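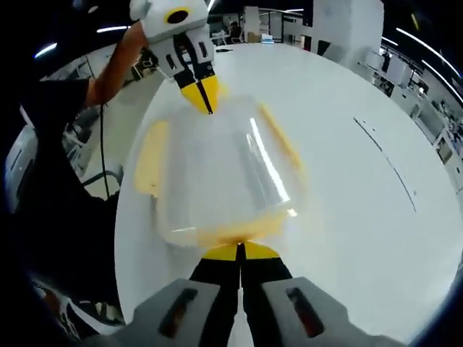

Sleeper Carriage Walk-Through: What Our Hosts Check Before You Board (With Comments)

Every June, when the long overnight run from Miltmont to Cokstead starts up again, we get a flurry of letters asking what goes on in the carriages before the doors open. So we thought we would simply put the hosts' own checklist up on the site, comments and all. It is the same list we use for the art and writing tours and for the ordinary sleeper departures, and it has grown over the years in the way these things do. The wording is a bit homely in places, and we have left it like that.

The route is 2183 kilometres end to end, and the train carries 58 berths when both sleeping cars are on. Boarding opens at 19:40, and the walk-through has to be signed off before then.

1. Doors and steps
Outer doors open and close fully, both sides. – OK
Fold-down steps lock with a click. – OK, car 2
Step edges have their pale strip, and it can be seen from the platform. – Attention, car 1
Comment: The strip on the rear steps of car 1 is wearing away on the left. You can still make it out in daylight, but Cokstead is an early arrival and the far end of that platform is gloomy even in summer. Please have it replaced at the depot, and until then a host should stand there with a lamp while people get down.

2. Corridors
Clear of luggage from end to end. – OK
Handrails firm when leaned on properly, with your whole weight and not just a polite tug. – OK
Night lights working along the floor. – Attention
Comment: One dead light outside compartment 11. It sounds a small thing, but that is the stretch everybody walks in their socks on the way to the washroom, and there is a slight ridge in the carpet just there. Bulb changed during the check. The carpet has been pressed down and taped for now and wants a proper fitting.

3. Compartments
Upper berth straps present and buckled. – OK
Ladders hook on without wobbling. – OK
Window opens to the stop and no further. – OK
Reading lamps cool enough to touch after ten minutes. – OK
Call button answered from the host's cabin. – Attention
Comment: The button in compartment 4 has to be held in for a good while before it rings through. We have put a card beside it saying so, and the people booked in there will be told in person as well, as cards have a way of ending up as bookmarks.

4. Fire and emergency
Extinguishers in place, gauge in the green, seal unbroken. – OK
Hammers behind glass at each end. – OK
Smoke alarm tested in every compartment. – OK
Evacuation sheet on the back of each door, right way up. – OK
Comment: All good. The new sheets have larger print and are a great improvement. Could we ask for a few spares? The damp gets to the ones nearest the washrooms.

5. Samovar and hot water
Tap does not drip. – OK
Guard fitted and tight. – OK
Notice about very hot water at eye level. – OK
Cup holders stacked below the tap and never on top of the boiler. – Attention
Comment: They were on top of the boiler again. We know it keeps them warm, and we know a warm holder is a lovely thing at six in the morning, but they slide about on the bends past Seppälä and one of them will land on somebody's foot sooner or later. Moved to the lower shelf, which now has a lip along the front.

6. Dining car
Tables bolted, chairs free to move. – OK
Kitchen hatch latch holds. – OK
Fridge at the right temperature, written in the book. – OK
Aisle wide enough for a wheelchair with the chairs pushed in. – OK
Comment: On the artists' tours the dining car turns into a studio in the afternoons, and we would not have it any other way. Please remind everyone at the welcome talk that easels stay in the end bay and that water jars need lids.

7. Washrooms
Floor dry, mat flat. – OK
Lock can be opened from outside with the host's key. – OK
Grab rail beside the basin firm. – OK
Comment: Nothing to report, apart from a squeaky hinge in car 2, which has been oiled.

8. Papers
Berth list matches the booking sheet. – OK
Allergies passed to the kitchen. – OK
First-aid tin complete. – Attention
Comment: Short of small plasters. Topped up from the station office at Miltmont, who were very kind about it. The car 2 tin was full.

Result: fit to depart, with the step strip, the corridor carpet and the call button carried over to the depot sheet, reference 161. The return working from Cokstead gets the same walk-through, starting from car 2.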